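**Sealing marble-look counters, or leave it alone?** (kitchen remodel subforum)

**tallgrass_deb**
Quick one before I do something dumb. Bought a house in Morbridge in September, kitchen came with white counters with gray veins. Seller's sheet says "marble" but the same sheet says the furnace is new and it is older than my kid. So. Do I seal it or not. Have a bottle of Prevov stone sealer from the last place, half full, no idea how old.

Coffee ring by the sink that won't come up. Dish soap, nothing. 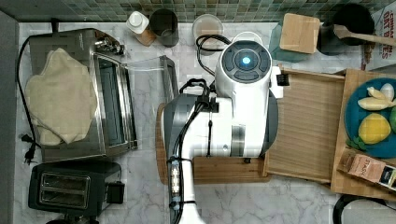
*Middle section of the counter, cutting board side*

Any tips appreciated, have family coming and would like to get it done before then.

**ocampo_tile_guy**
Do the water test first. Few drops on the stone, walk away 15 min, wipe. Dark spot underneath = it's drinking, seal it. No dark spot = either it's sealed already or it's quartz, and you leave it alone. Do it in two or three places, by the sink and somewhere nobody uses.

Don't put sealer on quartz. It can't soak in so it dries on top and you get a hazy film you'll be scrubbing off for a week. Ask me how I know.

**Marnie366**
^ this. Also look under the overhang w/ a flashlight. Real stone is usually rough under there. Can't tell a thing from a photo, the printed patterns got really good.

**granite_or_bust**
If it's marble rip it out. Sorry but somebody has to say it. Marble in a kitchen is a mistake, one lemon and you've got a dull spot forever. We had it four years, hated every one of them. Put in granite, never thought about it again.

**Sunee Thongsuk**
Disagree w/ granite_or_bust, same as last time lol. I've cooked on marble for 16 years. It has marks. Fine. It's a counter. My grandmother's had marks on it too and people still ate.

Deb, your coffee ring. Is it a STAIN or an ETCH? Different thing, different fix. Run your fingernail over it. Stain is darker than the stone and feels smooth. Etch is lighter, dull, sometimes a little rough, you see it best w/ a light from the side. Sealer does nothing for etching. People seal and then get mad when the wine glass leaves a ring, but that's acid on the surface, the sealer is down in the stone.

For a stain, poultice. Baking soda and water, thick like peanut butter, plastic wrap over it, tape the edges, poke a couple holes, leave it overnight. For coffee some people use peroxide instead of water, ok on white stone, don't try it on dark.

**tallgrass_deb**
ok did the water test at lunch. By the sink, dark spot. Took maybe five minutes to show. Far corner, no dark spot. So now what, half of it is sealed??

Fingernail says smooth and it's darker. Stain I guess.

Clearing the left side tonight so I can get at the rest of it. There's grease in that corner I swear came with the house.
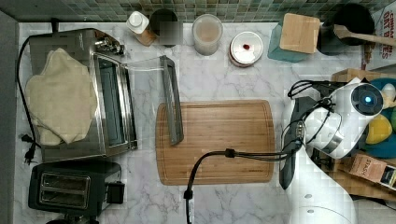 Bought the baking soda already so I'm doing the poultice after dinner. Do I seal the same day it comes off or wait? And is the old Prevov any good, it separated a little but it mixes back up when I shake it.

**ocampo_tile_guy**
Dark by the sink, clear in the corner is normal. Sealer wears where you scrub. Means you've got real stone and somebody sealed it once.

Wait. Stone has to be bone dry or you trap the water in and it looks blotchy. I give it 24 hrs after the last time it was wet, more in humid weather. Toss the old bottle. Not worth saving a few bucks on a whole counter.

**Marnie366**
Dutesetti makes one I like, the water based one. Less smell. Open windows either way. Wipe on, wait what the label says, and WIPE IT ALL OFF. Dry towel, then another dry towel. Whatever doesn't soak in has to come off, that's where folks mess up.

And move everything off the counter, don't go around stuff. I went around my mixer and there's a mixer shaped outline to this day if the light's right.

**granite_or_bust**
So a day for the paste, a day of drying, new bottle, two towels, and do it all again next year. And it still etches. But marble's great, sure.

**Sunee Thongsuk**
Takes me a half hour once a year. You spent how much on granite?

**granite_or_bust**
$1,114 for the slab, remnant yard, install was separate. And granite gets sealed too before you say it, just less.

**Sunee Thongsuk**
wasn't gonna say it

**old_mill_rd**
Jumping in, had the same sink problem. Check the caulk line too. Ours had a gap behind the faucet you couldn't see unless you got your head down there and water was sitting in it. Stone stayed dark no matter what we put on it. Recaulked, let it dry out, dark area faded on it's own over a couple weeks.

**tallgrass_deb**
Good call on the caulk, will look. Update on poultice: pulled it this morning, ring is lighter. Not gone. Doing a second round w/ peroxide like Sunee said. Found a spot under the overhang that's rough as sandpaper so yeah, real stone.

Also wiped down the bamboo panel with the dark bar handle while I was at it. It has a greasy feel near the handle even after soap, and I don't want to drip sealer on it either.

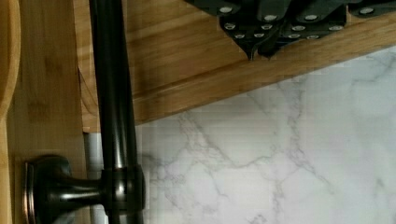

**Marnie366**
Does stone sealer hurt cabinet doors if it drips?

**ocampo_tile_guy**
Depends on the finish, so wipe drips right away with a damp rag and don't let them dry. Blue tape and a strip of plastic along the top of the doors takes two minutes. Solvent based stuff is the one that'll soften a finish on you, water based is more forgiving.

For the greasy feel, warm water and a drop of dish soap, wring the cloth almost dry, then plain water, then dry it. Couple passes. Skip the degreaser spray, it can dull the finish, and keep it off the marble too, some of those are rough on stone.

**granite_or_bust**
And no vinegar. On anything in that kitchen. Every cleaning video says vinegar. Vinegar on marble is how I got my first dull spot.

**Sunee Thongsuk**
Look at that, we agree on something

**old_mill_rd**
Day to day I just use a drop of dish soap in a spray bottle of water, then dry it. The drying matters w/ hard water.

**tallgrass_deb**
Hard water here for sure, kettle looks like a cave. Ordered the Dutesetti. Second poultice is on till tonight. If ring's still there I'm putting a fruit bowl on it.

**Sunee Thongsuk**
Fruit bowl's fine. Not lemons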